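Talk notes: Roof racks, and why yours whistles
Spring van owners' evening, second slot after the tea urn

Open with the drive here. Wait for the laugh. If there isn't one, carry on as if it wasn't a joke.

I've fitted roof racks and load bars for a living long enough to have opinions about them, and I've been given the slot before the raffle, so I'll be quick. Most of what goes wrong up there is noise, rust or arithmetic. I'll start with noise, as it's the one people ring up about.
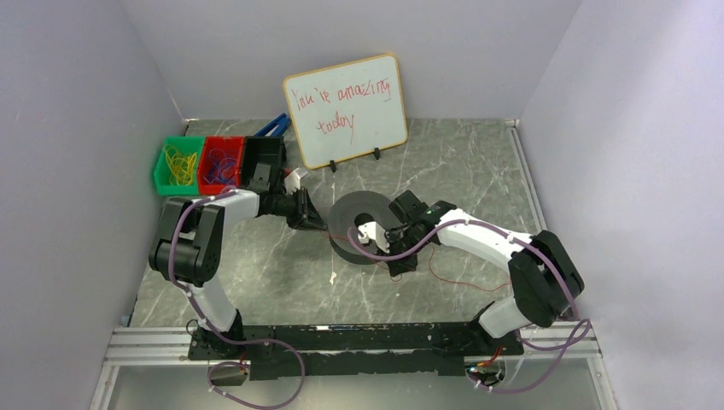 Why does a new rack whistle when the old one didn't?
Usually the bars are a different shape, or there's an open slot along the top that the air blows across, like a bottle. Fill the slot with the rubber strip that came in the box. It's still in the box. Go and look.

Say something here about square bars. They are cheap and strong, and at motorway speed they sound like a choir warming up. The Lokia bars are wing-shaped and a good deal quieter, provided you fit them the right way round. I once fitted a pair backwards on my own van and drove to the coast and back blaming the door seals.

Now arithmetic. Kyung-hwa Kang brought me a van last February with a rack, a ladder, a roof box and a canoe on it. She asked whether the handling seemed a bit odd. The rack counts towards your roof limit, and so does the box. The handbook has the figure, on a page that has never been opened. (Pause. Somebody will look guilty.)

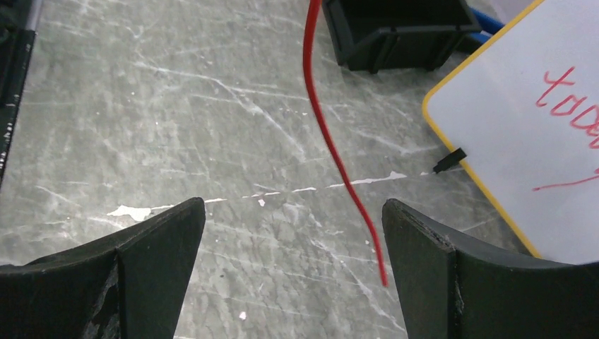 The other thing about weight is where you put it. Heavy things go low and between the bars, and long things get tied at the front as well. My Orakzai straps cost me 4 pounds each and have outlived two vans. Put a twist in each strap so it doesn't hum.

Money slide. I-seul Yeo had two quotes for the same long-wheelbase van: 485 for the Warkel, fitted, and 789 for the Giritz with the rear roller. She doesn't own a ladder. She bought the roller. It's a very nice roller.

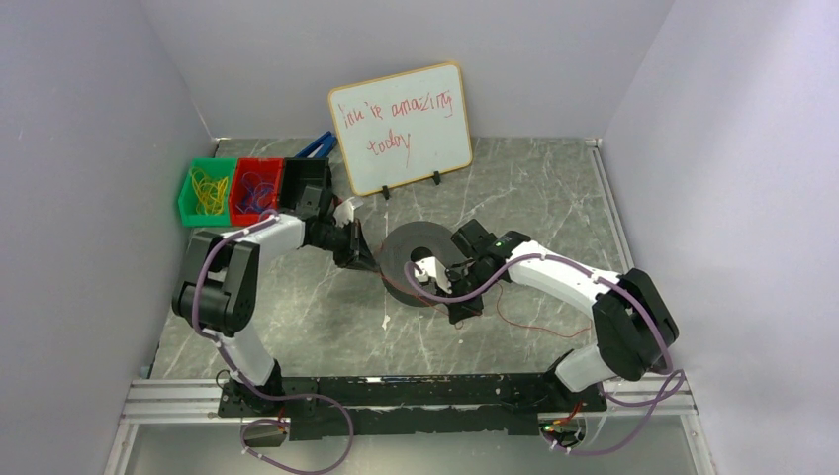 Rust, if there's time. Clamp feet trap grit, and grit goes through paint. Take the feet off once a year, wash underneath, dab any bare metal, put them back. Tighten them again after the first long run. I do mine on a Sunday when I'm supposed to be doing the gutters.

Questions. If anyone asks about awnings, point at the raffle table.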